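Big tray or small tray for clearing the table?
Posted by Cusitz in Kitchen & Dining

Every tidy-home article swears you should clear a table with one big tray. I'm not convinced. I've got a large black one with a raised rim, and once it's down there's hardly anywhere to eat. Is it worth the space, or is this just a way to sell trays? My usual lot is a plate, a cup, a spoon and fork, whatever I'm reading, and a plant that lives there.

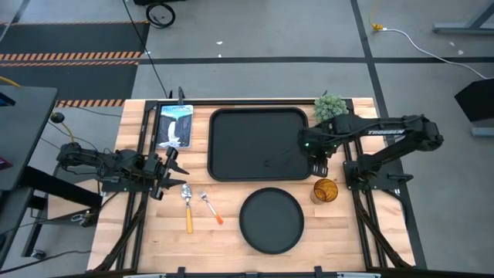

Horner
Leave the plant and the book out of it and you've got one trip without any tray. I paid 30 quid for mine and it sits behind the bread bin. Big trays are for people with big families.

Vlad
Horner's half right. I wouldn't bin it, though. Park the large one at the back and let the plant and cup live on it, with a smaller tray on top for carrying. Cutlery stays on the table until last, as it slides about on anything smooth. I doubt it saves more than 2 minutes a day.

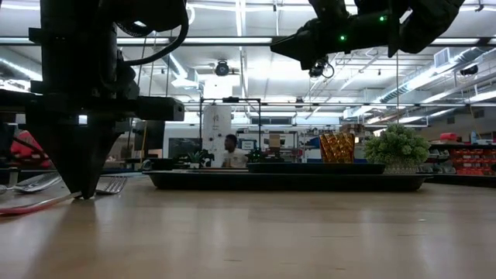 Citendale
So now the answer to one tray is two trays? Mine ended up stacked with post within a month. Try a week without either and see if you miss them.

Cusitz
Might do that. Still not sure about the cutlery.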